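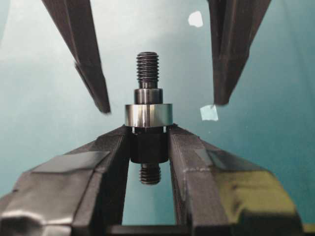

Mirkero handoff cell: setup and upkeep notes

Maintained by Vlasta Kováčik. Bench work by Kvido Hájek.

Status: running, with the complaints listed under Known problems. Read those first if you came here hoping to copy the cell.

What the cell does

A fixed lower gripper holds a small threaded fitting upright by its dark body. The arm comes down from overhead with two long fingers, closes on the part, and the lower jaws let go. The Areston proposal called this "self-aligning." We have not found the part of it that aligns itself. If the fitting is tilted when the lower jaws close, it stays tilted until somebody fixes it.

What is in the log

The log covers 3,757 handoff attempts. Of those, 285 are marked as faults. I would not read that as a fault rate. The early attempts were made with fingers we no longer use, and the controller marks an operator stop as a fault, so the number mixes bad grips with people going to lunch.

Each row has the attempt number, the program version, the finger set and a result code. There is a free text column that Kvido fills in and everyone else skips. Program versions before 14 should be left out of any comparison.

Setting the lower jaws

1. Home the arm and lock out the air.
2. Wipe both jaw faces. Use a dry cloth.
3. Seat the fitting with the long thread up. The silver ring should rest on the jaw tips.
4. Close the jaws by hand and look for light under the ring. A sliver on each side is normal for us. A wide gap on one side only means the part is leaning, so open up and start over.
5. Check that the lower thread hangs free between the jaws.
6. Restore air and run one approach at low speed with the upper fingers open. They must come down on both sides without touching the thread.

The Espinoza manual says to repeat step 6 after every power cycle. We did that for most of September and never caught anything with it. We now do it after a finger change or a crash. Make up your own mind.

Known problems

Wrist camera focus. It is set for the part, and the near edges of the fingers go soft. Do not measure finger wear from these pictures. Someone tried, and we replaced a good pair.

Shine on the ring. The Inon edge finder locks onto the bright streak in the metal and reports it as the edge of the ring. Turning down the exposure loses the thread. We use the thread crests for height and ignore the ring.

Finger screws. They loosen. The 73 entries coded F2 are nearly all this. Thread locker was supposed to end it and has not.

Not tested

Any other fitting size, or any claim made in the proposal about unattended running.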